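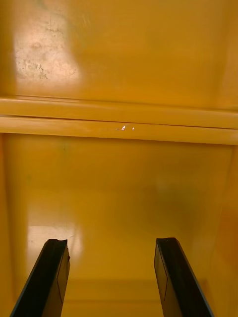
Two arms, yellow bins, motor boards: wrist views and grasp failures

tessel_k
Posted 3 Nov 2019

We are collecting teleoperated demonstrations for a sorting and kitting job at Litlow. Two arms, a camera at each wrist and a fixed one over the table. We have 80 usable episodes so far. The policy trained on them with the Lecomte loader reaches for the board well enough but closes at the wrong height. Before I record more, would you change the data or the training?
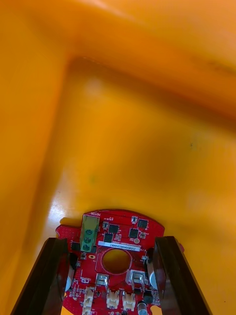
Wrist view, board between the fingers, MOTOR legend upside down.

ohmwards
How varied are the start poses? If the operator always comes in along the same line, the model has no examples of correcting itself. I would record short recoveries: start low, start off to one side, then finish the grasp normally.

tessel_k
Not varied enough. We fixed the start pose in August to make the episodes easier to trim.

plinth9
I disagree about recoveries. You have too few clean episodes to start mixing in awkward ones. Look at the glare first. A glossy bin gives the wrist camera a highlight that moves with the arm, and height is what you lose. Matt liners, then retrain on the same count.
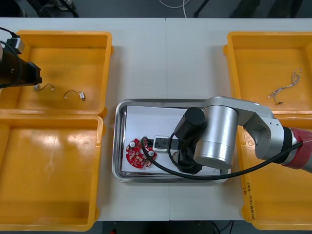 Fixed view: bins either side, steel tray with paper in the middle.

ohmwards
Liners change the domain. If the line at Ladelville uses bare bins, train on bare bins. Move the lamp between sessions instead.

tessel_k
Bare bins, yes. Liners are out. I can move the lamp. Does anyone label the approach and the close as separate segments? Zornora lets us tag them, but it nearly doubles the review time. 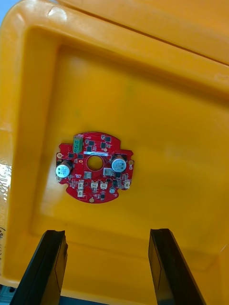
brackenfell
We tag only the close. One marker at the frame where the fingers begin to move, nothing else. It let us weight those frames in the loss, and the height error dropped without new recordings. Check your gripper timestamps before you try it — ours lagged the video by two frames.

plinth9
Weighting will hide the problem if the images are poor. I would still sort out the light first.

tessel_k
Timestamps tonight, then the lamp. I'll post the error plots for both.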